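Antes del brazo, los cables: cómo Drandelgate hizo las cuentas

Petronella Ngcobo pidió tres presupuestos para automatizar la clasificación de textiles usados y los tres empezaban por el brazo robótico. Devolvió dos. En Drandelgate, el taller que dirige, el gasto que se les había escapado el año anterior estaba en otra parte: soportes, baterías, pantallas, cables de repuesto y horas de personal para grabar demostraciones con pinzas de mano.

El presupuesto actual reserva 2000 euros para ese capítulo, separado de la compra principal. Las grabaciones se hacen con telas de grosor y textura distintos, sobre mesas corrientes y con luz natural.

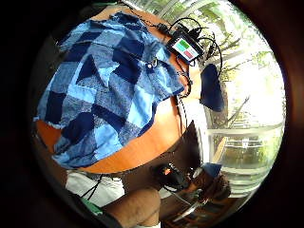 Una colcha de retales vaqueros sobre la mesa, junto a un pequeño dispositivo con pantalla y sus cables.

Gerrit Msimang, encargado de compras, lleva la lista de consumibles. Cada cable le cuesta 15 euros y lo apunta como gasto corriente. «Si lo metes en la inversión inicial, en julio ya no te cuadra nada», explica. También pide al proveedor, Zirik, que detalle por escrito el plazo de sustitución de las pinzas. La primera oferta no lo incluía.

Con las cámaras fue más prudente. Compró 2 y dejó las demás para después de revisar el primer lote, de 229 grabaciones.

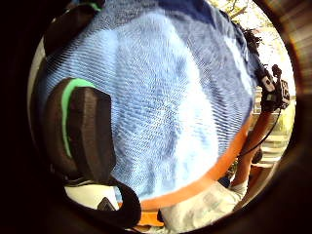

Tejido azul con borde naranja en primer plano; a la derecha, una mano sostiene en alto una pequeña cámara con su cable.

El brazo sigue sin encargarse. Ngcobo quiere comparar antes la compra con un alquiler de temporada que ofrece Olszewski, con mantenimiento incluido y formación aparte. La decisión depende también del local de Briluvthorpe, donde habría que reforzar la instalación eléctrica. Esa obra tiene su propia partida y todavía falta el presupuesto del electricista.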